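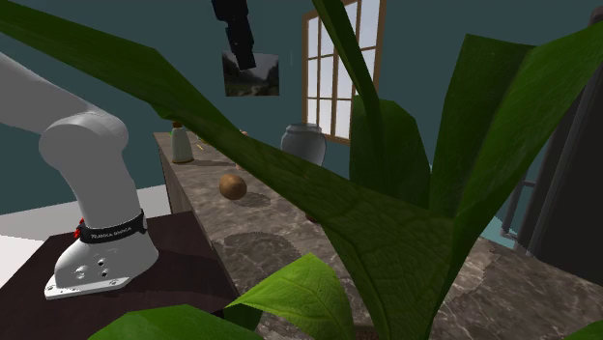
[Elluvari-plants] Re: Leaves going brown at the tips, is it my water?

From: Murdo Buchanan
To: Elluvari houseplant list

Etelka Hajdu wrote:

> Hello all. I have read everything in the archive about brown tips
> and I now know that the cause is too much water, too little water,
> hard water, softened water, cold water, dry air, fertilizer, lack of
> fertilizer, and drafts. My big one (the peace lily, known at home as
> Lilla) has been getting brown tips since we moved. I water with a
> pitcher from the kitchen tap. The new place has a softener under the
> sink. The old place had no softener and the kettle looked like a cave.
>
> My neighbor says to leave the water out overnight. My sister says
> rain only. The man at the garden center sold me a bottle of Custilix,
> which he said would "correct" things. What do people here do?
>
> Also, should I be cutting the tips off or is that just vanity?
>
> Etelka

Etelka,

Welcome to the list, and congratulations on reading the archive. I have been here since it was run off a machine in somebody's laundry room and I still haven't got past the long fight over eggshells.

My money is on the softener. The ordinary kind swaps the calcium in your water for sodium, so the kettle is happy and the plant is being served a very weak broth. It won't keel over. It just sits there collecting salt in the soil, and the tips go first, as tips do. If you moved and the brown started after you moved, I'd look there before I looked at anything that comes in a bottle.

See if there is a tap in the house the softener doesn't reach. Quite often the outside spigot is left off it, and sometimes the cold side in the kitchen is too, depending on how much the plumber cared. Ours turned out to have a bypass valve behind a stack of paint cans, which I found after two years of hauling jugs home from my brother-in-law's. He never mentioned that he was also on a softener. We don't discuss it.

As for the overnight business, your neighbor means well. Leaving water out will let plain chlorine drift off, and it gets the water to room temperature, so there's no harm in it. It does nothing at all for sodium. A lot of towns use chloramine these days and that doesn't leave overnight either. What you'll mostly get is a pitcher on the counter that somebody drinks out of.

Your sister is right, irritatingly. Rain is lovely if you have somewhere to catch it. I have a barrel. In September it is full and nothing indoors needs much, and in the dry part of summer it contains a spoonful of something green and a great many mosquito larvae. Plan accordingly.

What I would do with Lilla, in your shoes:

Carry her to the tub or outdoors, and run plain unsoftened water through the pot, slowly, until a good deal more has come out the bottom than the pot could ever hold. Let it drain, then do it again. Don't leave her standing in a saucer of what came out. Skip the fertilizer for a while after that.

Then water when the top of the soil feels dry to a finger. I know there are meters. I bought one. It reads "moist" in soil, in sand, and in my shirt pocket.

On the Custilix, I can't tell you what's in it, as I've never used it. Read the back. If it's plant food with a nicer label, then you'd be adding salts to a pot whose trouble may be salts. Perhaps the man will take it back if you haven't opened it. You have opened it, haven't you.

Trimming: go ahead, vanity is most of why we keep the things. Use clean scissors, follow the shape of the leaf, and leave a thin brown edge instead of cutting into the green, or the fresh cut will go brown too and you'll be chasing it down to the stem. The old tips won't turn green again whatever you do. Watch the new leaves. If those come in clean, you have your answer.

Two questions back. How long has she been in that pot, and did she get repotted when you moved? If the roots are going round and round in there, the flushing will help less, and I'd want to see her in something a size up before winter. And is she near a heating vent? Kun had one over a vent for a whole season and wrote to this list five or six times about spider mites before anyone thought to ask where the plant was.

For anyone about to reply with eggshells: please start a new thread.

Murdo

P.S. The list settings still add "Re:" to everything whether it's a reply or not. I've asked. I was told it's a feature.

--
Elluvari-plants mailing list
To leave the list, send a message with "unsubscribe" in the subject line. Please don't send it to everyone.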